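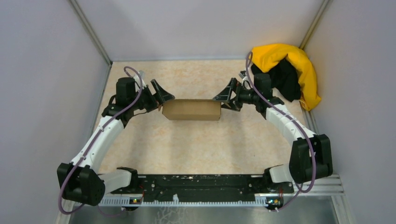
The return of the returnable box

In the warehouse district of Taststead, the flattened carton has long been regarded as the end of a transaction. Goods arrive, the tape is slit, and the cardboard goes to the baler behind the loading dock. Over the past year, a growing number of the town's merchants have begun to ask whether the same carton might reasonably be expected to make the trip more than once.

The question is an old one. Breweries, dairies and bakeries operated on deposit for generations, and many older residents will recall the wooden crates that travelled back to the depot on the same truck that had delivered them. The decline of the practice owed less to any failure of the crate than to the falling price of fibreboard and the rising cost of the labour required to sort, wash and store empties. By the time kerbside recycling was established, single use had become the ordinary condition of packaging.

Hornico, a regional distributor of kitchen and bathroom fittings, was the first of the Taststead firms to reconsider. Its programme, introduced in March, asks trade customers to fold their cartons along the original creases and hand them to the driver at the next delivery. Participation is voluntary and carries a small credit on account. The company enrolled 106 customers at the outset, most of them plumbers and small builders whose premises already lay on an existing route.

Early results were modest. Of the first 500 cartons tracked under the scheme, 46 were judged unfit for a second journey, chiefly on account of crushed corners and torn flaps. The remainder were put back into circulation. Hornico's published guidelines now specify a heavier grade of board for its most travelled lines, together with paper tape that can be removed without lifting the outer layer.
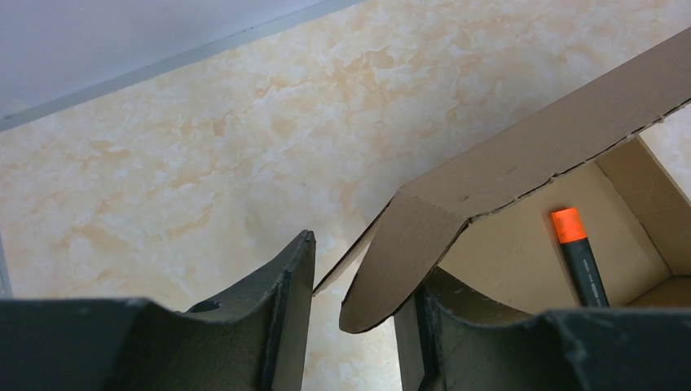

The economics remain delicate. A heavier carton costs more to purchase and more to carry, and the saving appears only after several trips. Wunderlich, which supplies board to much of the district, has advised its customers to begin with short, regular routes — those on which the same driver calls at the same door — before attempting anything more ambitious. Longer routes introduce transfers between carriers, and it is at the transfer that most empties are lost.

Storage presents a further difficulty. A shop of ordinary size has little room to spare for folded board, and damp will soften it within a season. In the neighbouring town of Holov, 11 retailers have addressed the matter by sharing a dry bay at the rear of a former grain store, with collection at seven each morning. The arrangement has been extended for a second year, and the rent is divided according to floor area used.

Municipal policy has yet to catch up. Waste charges in both towns are calculated by bin volume, a method that offers some reward for reuse but makes no distinction between a carton sent for pulping and one returned to its supplier. A revised schedule is expected to go before the Taststead council with the next budget, and submissions from local businesses will be received until the end of June.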